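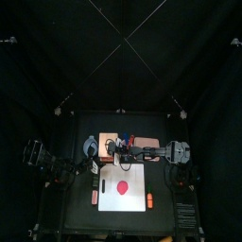 Shot Length and Dialogue Density in the Thriller "Proltard"
Film Studies project report, Cadville College
27 October 2026
By the Reris project group

1. Purpose

The project measured how editing pace and dialogue are distributed across a single feature film. The film chosen was "Proltard", a crime thriller adapted from a novel. Reviews collected in the first week called the middle section slow and the final section rushed. We wanted to know if the cutting rate supports either complaint.

2. Material

The study used the home release of the film, which has a running time of 100 minutes without end credits. The opening titles were kept in because they play over story action. The director's commentary was not consulted until the counts were finished. The novel was read by two members of the group, and their notes were used only in section 5.

3. Method

Each cut was logged by hand with Lacson, a free annotation tool that stores a time stamp and a short label. Dissolves were logged at their midpoint. Fades to black were logged as one cut, at the first fully black frame. Where a flash or a fast pan made a cut uncertain, two people checked the passage at quarter speed, and the cut was logged only if both agreed.

The film was divided into ten blocks of equal length. Block boundaries do not match scene boundaries. This makes the blocks easy to compare, but it splits the train station sequence between blocks 6 and 7.

Dialogue was measured as the share of each block in which at least one person is speaking. Voices on radio and television sets inside the story were counted. Song lyrics were not.

4. Results

The log contains 3148 shots. Average shot length for the whole film is 1.9 seconds, which is short even for a recent thriller. The longest shot lasts 30 seconds and shows the detective listening to the first witness statement without a reverse angle.

Blocks 4 and 5, the part most often called slow, are cut only slightly slower than the film as a whole. They do have the highest dialogue share. Most of it is exposition about the missing freight papers, and two conversations cover nearly the same facts.

Block 9 has the fastest cutting. It contains the parking garage chase and almost no speech. Block 10 slows down again, with several long shots on the harbor wall, so the label "rushed" does not fit the cutting of the ending itself.

5. Discussion

The cutting rate does not explain the complaint about the middle section. A better candidate is repeated information. In the novel the freight papers are explained once, by the clerk. The script gives the same explanation to the clerk and then to the lawyer, and the second version adds one name.

The complaint about the ending may come from plot. Three story lines close within block 10, two of them in dialogue.

6. Limits

One film was studied, with no comparison title. Hand logging produces errors in fast passages, and the garage chase was the hardest part to log. A second full pass was planned but only block 9 was repeated. The second count was used in the results.

7. Remaining work

The log will be exported from Lacson as a plain table and handed in with the final version in November. A chart of shot length by block still has to be redrawn with readable axis labels.

Contact: Reris project group, Film Studies, Cadville College | Copyright 2026 | Back to top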